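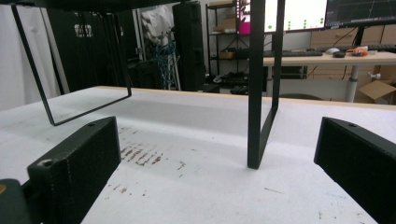 How Do You Shop for a Robot?

Have you ever saved up for something really big? A bike, maybe, or a game console? Then you already know a lot about my job, because I help people buy robots. Sounds like the best shopping trip ever, right? It is pretty great! But there's a lot more math and a lot less running up and down the aisles than you might think.

My name is Edit Vörös and I work at a place called Drondix. We help small workshops and school labs figure out what equipment they need and what they can afford. I get to say "robot" all day long and people pay me for it.

Start with the job

When people call me, they almost always start by telling me which robot they want. They saw it in a video and it was doing something cool, like flipping a pancake. So I ask them a boring question. What do you want it to do on a regular morning?

Last September I asked that to Wahyudi Sembiring, who runs a workshop in Curville. He wanted a robot arm that could pick up small parts and put them in boxes. Okay! Now we had something to work with. How heavy are the parts? (Lighter than an apple.) How far do they have to go? (From one side of a table to the other.) Are they slippery? Squishy? Do they break if you squeeze them?

You can try this at home. Pick a chore you'd love to hand over to a robot, like putting away your socks, and write down every little step. Open the drawer. Find a sock. Find the OTHER sock. You'll fill up a page faster than you expect, and that page is what an engineer would want to see first.

Hands cost extra

A lot of grown-ups don't know this, so you can surprise them at dinner: most robot arms are sold without a hand! The arm is one thing to buy and the hand is another. Robot people call the hand a gripper. Many grippers have just two fingers that close toward each other, like when you pinch a potato chip between your thumb and your pointer finger.

Two fingers might not sound like much, but try it. Pinch a pencil. Pinch a sock. Pinch a cup by the rim. You can do plenty with two! Now try to pinch a basketball. Yeah. That's why you have to know what you'll be picking up before you spend your money.

Some grippers aren't on a robot at all. They have a handle so that a person can hold them and do a job with them. A person can use one to try out a task, and a robot can even learn from how the person moved. I like those a lot, because you can find out that your fingers are the wrong shape before you've bought the arm they go on.

For Wahyudi's budget, the gripper came to $1,552. The table, the stand, the cables and the shelves together came to $1,487. Look at those two numbers for a second. They're almost the same! When I showed him, he looked at me like I'd charged him for air. He had planned for the exciting stuff and hadn't saved a penny for the table.

All the stuff around the robot

A robot needs somewhere to be. It needs a table that doesn't wobble, for one thing. Imagine writing your name while your little brother shakes the desk. It needs power, and cables, and a computer with a screen so people can check what's going on, and a desk for the computer, and then a chair for the person, and shelves for the boxes that everything came in. (Keep the boxes! If something has to go back for repair, you'll want them.)

So I make a list with three columns: things we must have, things that would help, and things that can wait. My coworker Khairul Sinaga always sneaks a fancy chair into the first column, and I always move it to the third.

Money for later

You know how a pet costs money even after you bring it home? Robots are a bit like that. Finger pads wear out. Screws get lost. Cables get bent so many times that they quit. And people need time to learn how to use everything, and their time costs money too.

I put these costs on their own page, and I call it the dog food page. Lai-ching Mok, who checks all my budgets, wanted a more serious name. She lost that one. It's still the dog food page, and on Wahyudi's plan it had 19 lines.

Waiting

Then there's the hard part, which is waiting. Some parts are sitting in a warehouse and come quickly, and some don't even get made until you order them. Wahyudi's stand took more than 2 months! So we order the slow things first, even if they're the dull ones, and the fast things last. If the arm had come in before the table, where would he have put it?

Plan your own

Want to have a go? Pretend your class has $500 of play money for a helper machine. Then:

Write down the one job it will do.
List every step of that job.
Draw the hand it would need.
List what goes around it, like a table or a plug.
Save some of the money for your own dog food page.

Trade plans with a friend and look for things they forgot. I bet you a cookie one of you forgot the table.

Edit Vörös, January 13, 2023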